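It rained for most of February, and I have finally done the thing I have been promising to do since we moved in, which is to start making my own ink.

I should say straight away that I have no business making ink. I have a perfectly good drawer full of the stuff, most of it blue, and a bottle of Hapeta brown-black that will very likely outlive me. But I write a lot of letters (four or five a week when the evenings are long) and there is an oak at the bottom of the lane in Warnis that drops its galls all over the verge, and I had been walking past them for three winters with a guilty feeling, the way you do past a library book you haven't taken back.

If you haven't met an oak gall, it is a hard little brown marble that grows where a tiny wasp has laid its egg. You want the ones with a hole in, partly because the tenant has gone and you needn't feel bad about it. I filled both coat pockets on the first walk and forgot about them until I sat down in the doctor's waiting room, where they made a noise like a bag of walnuts.

The old recipes all agree with each other up to a point. Galls, iron salts, gum arabic, water, patience. After that everybody goes their own way. Some say rainwater, some say white wine, and one I found in a second-hand book from the shop in Asside says to stir it with a fig stick, without a word about what to do if you live two counties from the nearest fig. I used a chopstick.

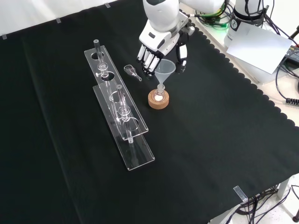

*Funnel, little flask, cork ring.*

My first batch was 200 grams of galls, crushed in an old pillowcase with a rolling pin, and I do recommend doing this outdoors. They don't so much crush as explode. I was finding bits behind the toaster for a fortnight. Then they go into a big jar of rainwater on the windowsill, with a saucer on top, and you leave them alone, and I am very bad at leaving things alone. I gave that jar a swirl every time I put the kettle on, so it must be the best-swirled jar in the county.

It smelled lovely for the first few days, like wet leaves and strong tea. After a week it grew a pale fur on the top and smelled of something else. Apparently the fur is fine. Some people think it makes a better black! I skimmed it off with a spoon, which is now the ink spoon and lives in the shed.

Then comes the good bit. The strained liquor is the colour of weak coffee, nothing to look at, and you tip in the iron and it goes dark in front of you. I had read about it a dozen times and I still said "oh!" out loud to an empty kitchen. When you write with it, it goes on a thin sort of grey, so faint you think you've gone wrong somewhere, and then you come back from hanging the washing out and the words have turned black on the page by themselves. I wrote my own name nine times and the shopping list twice.

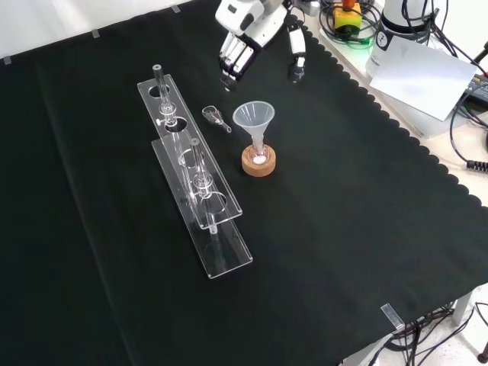 *Glassware in clear stands with round holes. I could look at glassware all day.*

Now for what went wrong, because plenty did.

I was far too heavy with the gum. Gum arabic is what keeps the colour hanging in the liquid and stops it running through the paper, and the recipe said to add it "until it pleases". Well, it pleased me a great deal more than it pleased my pen. The stuff came off the nib in strings. The second batch had half the amount and behaved itself nicely on Zokau paper, which is the cream pad I use for proper letters, and it feathered like mad on the cheap pad I use for everything else.

I was also careless with my straining. Once through a tea strainer is not enough. Twice through a tea strainer is not enough either, and by the time I had worked my way up to an old cotton hanky folded in four I had a brown thumb, a brown draining board and a brown patch on the lino that has been scrubbed with everything under the sink and is still there as I type. A mat has been bought.

And please don't put this ink in your good fountain pen. It is acid and it has bits in it and it will sulk in there for ever. A dip pen costs next to nothing and you can wipe it on your sleeve (I have stopped wearing the yellow cardigan for letters). 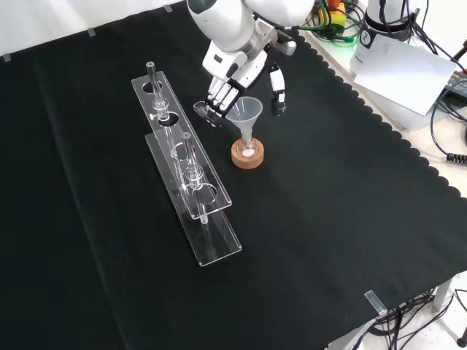 *Small vial, tilted near the rim.*

Bottling took a whole afternoon. I had saved up every small jar that came into the house since the autumn, mustard and capers and those tiny jams you get in hotels, and I boiled the lot and lined them up on a tea towel. My pouring has never been steady. My mother could fill a hot water bottle from a full kettle while talking over her shoulder, and I'm afraid it hasn't been passed down. I went very slowly, with the radio off, and only lost one jar's worth.

I dropped a clove into each, which is the old way of keeping the mould off, and makes the letters smell very faintly of Christmas.

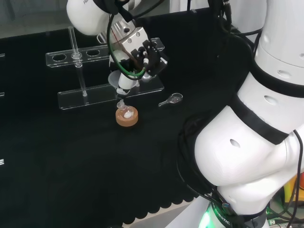
## What I'd do differently next time

Start earlier in the year, for one thing. The galls I picked in February had been sitting about in the wet and I suspect a good deal of the strength had washed out of them. Autumn is the time, before the worst of the rain, and I've already got my eye on a second oak up past the reservoir.

I'd keep notes as well. I was so pleased with the third batch, a really handsome soft black with a touch of purple to it, and all I have written down is "more iron, less soak". More than what? Less than when? There is a jar and a half of it left and I am rationing it for birthdays.

The letters themselves seem to be holding up. I've stuck a test page in the kitchen window, half of it covered with card, to see if the sun fades it, and I'll put up the result in the summer if I remember. A reader asked last time how far a jar goes, and with my handwriting I reckon on roughly 3,000 words to one of the hotel jam ones, fewer if the cat is on the desk.

Next month it's walnut husks, if I can find where I put them.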